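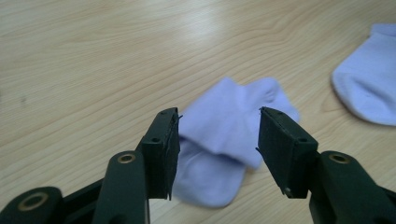 3.2 Materials and work surface

All of the folding in this part of the study was done on one table. We chose it after the pilot, where each household in Urkovdale had used whatever was closest at laundry time - a bed, the arm of a couch, a kitchen bench - and the differences between surfaces swamped the differences between ways of folding. Soft surfaces gave under the sock and let the cuff roll. A hard, level top lets the fabric lie flat and makes a twisted heel easy to notice.

The table has a pale wood-grain top with rounded corners. Its light colour was a mixed blessing. Dark socks stood out well against it, and participants in the pilot who sorted on a similar surface rarely missed one. Pale socks were harder to judge, especially at the cuff, where a folded edge and a single layer can look much the same. We kept the pale socks in the set because pale colours made up a large share of the laundry that the households described to us, and leaving them out would have made the task easier than it is at home.

The set was made up of 13 pairs. It covered crew, ankle and sport styles, with plain and striped patterns. Most came from the Dalenik everyday range and the rest from a discount bin, so that some pairs were well matched in length and others were not. Every pair was washed once before use, dried flat and stored unfolded. No fabric softener was used. Pairs with a strong left and right shape were marked on the inside of the cuff with a small stitch so that we could check the match afterwards without unfolding more than the top.

3.3 Starting layout

Socks do not arrive at the table in good order. In the interviews, people described tipping the basket out and pulling socks from the heap one or two at a time, so that each one landed at its own angle. We wanted some of that untidiness without having to record a new heap for every trial. Each trial therefore began with one pair only, placed toward the near edge of the table. One sock could be laid out straight and the other left bunched, or both could be bunched. The socks were allowed to touch but not to be tucked inside each other.

Figure 2 shows two socks during handling. The middle one lies flat and crosswise, with the toe to the left and the opening to the right, while the other is bunched at the toe. A flat sock of this kind can be used as the base for the second, and most people we spoke to said they would start that way. 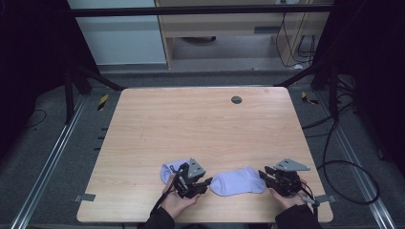
Figure 2. Two pale lavender socks at the near edge of the table, one of them lying flat with its toe to the left.

3.4 Folding methods

We compared two methods. In the first, which we call the Carré fold, the socks are stacked toe on toe and heel on heel, then folded from the toe until they form a small block. The cuffs stay as they are. In the second, the cuff turn, the socks are stacked in the same way, rolled from the toe, and the outer cuff is pulled back over the roll to hold it. The cuff turn is the more common of the two among the households, and several people had learned it as children and had never tried another.

Ankle socks needed a small change to both methods. They are too short to be folded in thirds without the heel making a lump, so for the Carré fold they were folded once in half. For the cuff turn, the short cuff often did not reach over the roll. We counted a pair as finished if it stayed together when lifted, even if part of a toe could still be seen.

3.5 Scoring

Finished pairs were scored by Siu-fong Lu on a scale from 1 to 7 for neatness, using a set of printed reference photos. The scorer looked at whether the toes lined up, whether the cuffs were level, and whether the block or roll held its shape after being moved to the Pondard drawer insert. Wrinkles in the fabric were ignored. Early on we had marked pairs down for creases, but these mostly came from storage and said little about the fold.

A pair that came apart in the drawer scored 1, however neat it had looked on the table. This happened mainly with ankle socks - and nearly always after a cuff turn. We return to these cases in Section 4, along with the pairs of unequal length.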